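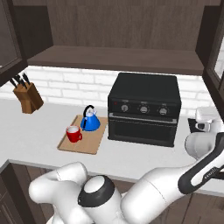 FOR IMMEDIATE RELEASE

Lykkegaard opens evening telephone line for people in the first year after a separation

RETMONT, 2019-04-11 — Lykkegaard, the relationship counseling center in Retmont, announces today the opening of Plusine, a telephone line for adults who have recently left a long relationship or who have been left. The line will be open five evenings a week from July. Calls are free of charge, and the caller does not need to give a name.

Plusine is meant for the first twelve months after a separation. It is open to married and unmarried people, with or without children, and it does not matter which partner made the decision. Each call can last up to 40 minutes. A person may call again as many times as he or she wishes, and may ask to speak with the same listener if this listener is on duty that evening.

The idea for the line came from a survey which Lykkegaard carried out last year among its former clients. The center received 1439 answers. One of the questions was when in the day it was most difficult to be alone, and the most frequent answer was the time between dinner and sleep. Many people wrote also that they had stopped calling their friends in these hours, for fear of repeating the same story too often.

"We were a little ashamed when we read this, for our own office closes at five o'clock," said Guðlaug Lund, director of Lykkegaard. "Our clients come to us on a Tuesday morning, they speak very well and very calmly, and then they go home and the evening comes. We had built our opening hours around our own calendar. With Plusine we want to correct it."

A trial of the line took place over the winter, with 188 callers. During the trial, the center learned that most callers did not ask for advice. They wanted to tell what had happened that day: a letter from the lawyer, a meeting with the former partner at the school gate, a song in the supermarket. Several callers wanted help to prepare one difficult sentence, for example how to tell their parents, or how to answer a message from the former partner without starting a new argument.

For this reason the training of the listeners was changed after the trial. The first version had put much weight on giving information about housing, custody and counseling. The present version gives more time to listening, to silence on the telephone, and to how a call can be ended in a kind manner. Information is still given when the caller asks for it, and the listeners have a list of local services which is checked every month.

"I had a caller who did not say a word for the first few minutes," said Aicha Ait Ali, who coordinates the listeners and answered calls herself during the trial. "I told her that I was staying on the line and that she did not have to hurry. Then she asked me if it is normal to miss a person whom you do not want back. We spoke about this question until the end of the call. I think that it is a very normal question, but it is hard to ask it to a sister or a colleague."

Plusine is not an emergency service and does not replace therapy or legal advice. If a caller describes violence, threats or thoughts of self-harm, the listener will explain which emergency and specialist services can help, and will stay on the line while the caller decides what to do — also when the 40 minutes have passed. Calls are not recorded. The listeners write down only the length of the call and its general subject.

Together with the telephone line, Lykkegaard will publish a small booklet with the title Isus. It is written for the friends and relatives of a person who has separated, and it treats practical matters such as invitations, birthdays, shared friends, and what to write in a message when one does not know what to write. The booklet will be available in the reception of the center and can be sent by mail on request.

Lykkegaard is still looking for listeners for the evening hours. Applicants must be adults and must be able to take at least one evening every two weeks. Professional experience in counseling is welcome but is not required. Persons who have separated themselves during the last year are kindly asked to wait before they apply.

The telephone number of Plusine will be published on the day when the line opens.

About Lykkegaard
Lykkegaard is an independent counseling center in Retmont. It offers individual and couple sessions, group meetings after divorce, and courses for couples who plan to live together.

Contact: Press Office, Lykkegaard, Retmont | © 2019 Lykkegaard. All rights reserved. | Back to top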